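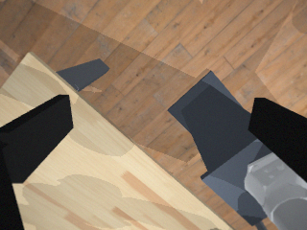

Two controllers, one simulated gripper – our first impressions

Last updated: August 20, 2025

We've finally got both controllers running on the same simulated table, and I've been glued to it! Mitali Liyanage built the setup for us at Odumel back in June, with two light-grey arms beside a long wooden table, and it's been a lovely way to try things out without breaking any real fingers.

First up was Skevholm, the older controller. I ran it 34 times and it's a steady old thing, if a bit slow to settle before it closes the gripper.

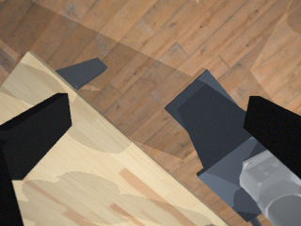

Then came Fikano, which is quicker off the mark and (I'll admit it) much more fun to watch. It did get jittery when I turned the speed up, so 2 of my 34 runs had to be stopped early. Skevholm got through all of its runs, but took 13 minutes longer over the lot.

We're also comparing views. The close one by the fingers is great for checking the gap between them, while the wide one takes in the tray, the little blue disc and the orange-brown ring as well as the arms.
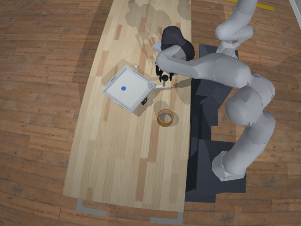
Nicanor Villanueva wants the same tests done again with a softer grip setting before we pick a favourite, and I think he's right. I'm leaning towards Fikano – ask me again once I've been through the logs!

Contact us | © 2025 Odumel | Back to top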